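Let the Cooks Teach the Robots

I spent most of May with a controller in my hands, steering a robot arm through kitchen chores at the Bridon workshop, and I'd happily go back for another month. I think showing a robot what to do is the best idea in the whole field, and I think we've been far too picky about who does the showing!

The job sounds simple. You pick up a piece of food, you put it on a plate, you start again. But by hand two hundred or so you notice how much you know without ever having said it — how you come at a strawberry from the side, how you slow down just before the rim of a dish. None of that was in the instructions. It went in through my wrist.

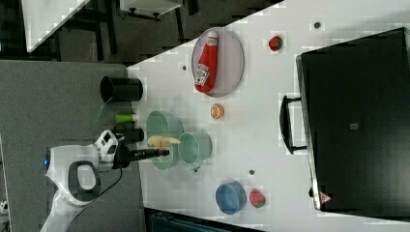

The arm at a table set with plates, bowls, fruit and a ketchup bottle.

Our group recorded 2,416 runs. My favorites came from Imtiaz Mollah, a line cook for most of his life, who had never touched a robot before. His first 2 were a mess. After that he was smoother than any of the engineers, and he kept fixing small mistakes partway through, which I'd argue is the very thing a robot needs to see.

So I'd take 1,000 runs from people like him over any amount of clever code written by someone who eats at their desk. Pay them properly, put their names on the work, and let them argue about where the bowl goes. Imtiaz still thinks we had it on the wrong side.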